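Larkcombe Bench Manipulation Set: README and equipment planning notes

Reading time: 6 minutes

## 1. Purpose of this document

This file accompanies the Larkcombe Bench Manipulation Set. It describes the recordings in outline and sets out the equipment that a site should plan for if it intends to reproduce the work or add to it. It is written mainly for laboratory managers and purchasing officers. Technical readers will find the file layout in `docs/layout.md`.

The planning notes were requested by partner sites at Utum and Wovosov, both of which were preparing capital bids. Prices are not quoted. They differ between suppliers and would be out of date before most bids were read.

## 2. Contents of the set

- 400 recorded episodes of two-arm tabletop work
- 9 task families, including drawer tasks and the handling of small packaged food
- Fixed-camera video, joint positions and gripper state for each episode
- A plain-text task instruction for each episode

Episodes in which the task was not completed are retained and marked `outcome: incomplete`. They should not be removed when reporting results on the full set.

## 3. The workcell

Each station consists of a table, a metal rail, two arms with parallel grippers, and a fixed camera. The arms are purchased as a pair. Sites that bought one arm with the intention of adding a second in the next financial year found that the mounting and cabling had to be done twice, and the cost of that labour had not been included in either bid.
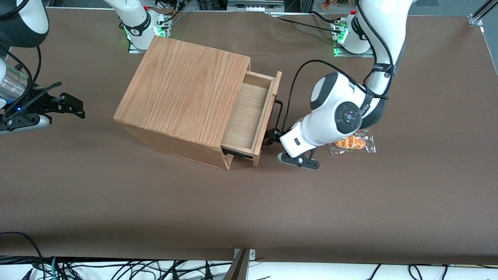 *Figure 1. Drawer task at a two-arm station, with the drawer open and a wrapped pastry on the table beside the gripper.*

Task objects are ordinary household and grocery items. They represent a small part of the total cost but should have their own budget line, as they are replaced throughout the year and are awkward to charge to a capital code. Packaged food should be bought in small quantities and discarded at its printed date.

Furniture items such as drawer cabinets should be ordered in duplicate from the same batch. Handles and runners vary between production runs, and a replacement that looks identical may open differently.

## 4. Planning schedule

| Item | Type of funding | Review |
|---|---|---|
| Arms and controllers | Capital | 6 years |
| Grippers | Capital | Yearly |
| Fingertip pads | Consumable | Monthly |
| Cables and connectors | Consumable | Monthly |
| Table covering | Consumable | Yearly |
| Task objects | Consumable | As used |

Cabling is the line most often set too low. Our first bid allowed for one set of leads per station and no spares, and a station stood idle in July while a single connector was on order. We now hold a complete spare set for every two stations – this has proved cheaper than the lost time.

Delivery should be planned with care. The arms for the Larkcombe site arrived seven weeks after the order was placed, and installation could not be booked until the tables had been inspected. Sites should confirm the following before placing an order:

1. The floor is level and the table can be fixed.
2. There is a separate power circuit for each station.
3. Storage is available for packing cases, which must be kept for the length of the warranty.
4. A named member of staff is authorised to accept the goods.

## 5. Purchase or lease

The Mac Suibhne laboratory leases its arms and the Larkcombe site owns them. Leasing suits a project with a fixed end date and little capital. Ownership is preferable where the grippers will be modified, as most lease terms require equipment to be returned in its original state. Insurance should be quoted for both options, including cover for equipment moved between buildings.

## 6. Known limitations

All episodes were recorded under indoor lighting. Camera positions differ slightly between stations, and calibration files must be matched by station number. Two task families contain far fewer episodes than the others, and results for these should be reported separately.

## 7. Maintainer

Questions about the set, and requests for the blank budget template, should be addressed to Kevin Cullinane, Equipment Planning, Larkcombe. Corrections are welcome and will be listed in the change log.

Contact | Copyright Larkcombe | Back to top

This site uses cookies to remember your settings. Accept | Manage choices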